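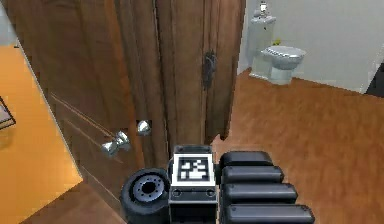 Timska Doors, sim task pack for mobile manipulators

README, last touched April 17, 2021
Maintainer: Guilan Liao (Penus)

What you get

Door tasks in furnished houses, rendered, ready to load. Built for people evaluating the Timska pack before paying for the full thing. Robot model is a mobile base with one arm and gripper, head camera view. Bathroom doors, bedroom doors, hallway doors. Knobs and levers, both.

383 episodes in the trial download. 771 in the paid one. Same format, same loader, just more houses.

Tasks

open_door: start facing a closed or part-open door, end with the door wide enough for the base.
close_door: reverse of above. Shorter, easier, good smoke test.
pass_through: open, drive through, stop on the far side. Hardest of the bunch. Start with the other two.

A door standing partly open still counts as an open_door start. Check the door_angle field, don't guess it from the first picture. People have got this wrong already.

Things to know before you train

Knobs are shiny. Bright highlights on the chrome, and they move with the camera. If your grasp detector was trained on matte handles expect misses. Turn on the matte_knobs flag to compare.

Some doors have two knobs close together on one face, one big and one small. The label file only marks the one the task wants. Look at target_part, not at whichever is nearest.

Gripper sits low in the view on a lot of starts, with the marker on its top block facing the camera. Handy for checking your camera-to-hand calibration without extra setup. Marker size is in robot.yaml. Do not crop the bottom of the image or you loose it.

Rooms behind the doors are furnished but you can't interact with any of it. Toilets, shelves, small stuff on top of things: collision only. Lids don't lift. Pushing the door into a fixture ends the episode with a fail.

Door edges can look a bit ragged against the room behind. Rendering thing, collision mesh is clean. Fix is planned for the October release.

Setup

1. Unpack into your sim assets folder. Keep the folder names.
2. Set TIMSKA_ROOT to that folder.
3. Run check_pack. Should list every house and end with OK.
4. Run play_episode with any episode id to watch one back.
5. Training config is in configs/base. Copy it, don't edit in place, updates overwrite it.

First load is slow, textures get cached. After that it's fine. Needs a GPU for rendering, headless works.

Splits

Train and test are split by house, so no door shows up on both sides. Botthorpe houses are all test. Please leave them there, the Meng baseline numbers only make sense that way.

Each test run is capped at 200 seconds of sim time. Contact with the frame is logged but doesn't fail the run by itself.

Known problems

- Lever doors in 2 houses swing the wrong way from what the label says. Listed in errata.txt.
- play_episode ignores the speed setting on headless machines.
- Long file paths break the unpacker on Windows. Use a short folder name.

License

Trial pack is for evaluation only, no redistribution. Paid pack is per lab, not per seat. Trained weights are yours.

Bugs go to the tracker, with episode id and the check_pack output pasted in. License questions to Guilan directly.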